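Mateja Hodžić
April 30, 2026

1/ Today it is 11 months since my stroke. I want to write a little about reading, because many people ask me how I lost it and how it is coming back.

2/ In the hospital in Latbridge I could see the letters very well. I could copy them with my left hand. But when I looked at a word, it did not say anything to me.

3/ My speech therapist started with street signs and food packages. No books. I was a bit offended, I had read books all my life. Then I needed 20 minutes for one soup label.

4/ In winter I read my first full page. It was from a book for children, 71 words. I slept the whole afternoon after it.

5/ What helps me: a paper card under the line, large print, morning hours. What does not help me: music in the room, and people who finish the word for me. Please wait. I am getting there.

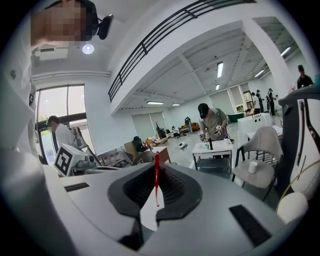 6/ Writing is a different thing. I write these posts in small pieces during the week and my sister checks only the spelling. The sentences are mine, also the strange ones.

7/ I am 59 and I had to learn the alphabet song in my second language. My neighbors have heard it many times through the wall. Sorry to them.

8/ If your father or your wife has aphasia now, ask the therapist what you can do at home. We did not ask for two months and I regret this.

9/ Next I will write about phone calls. They are still the hardest for me.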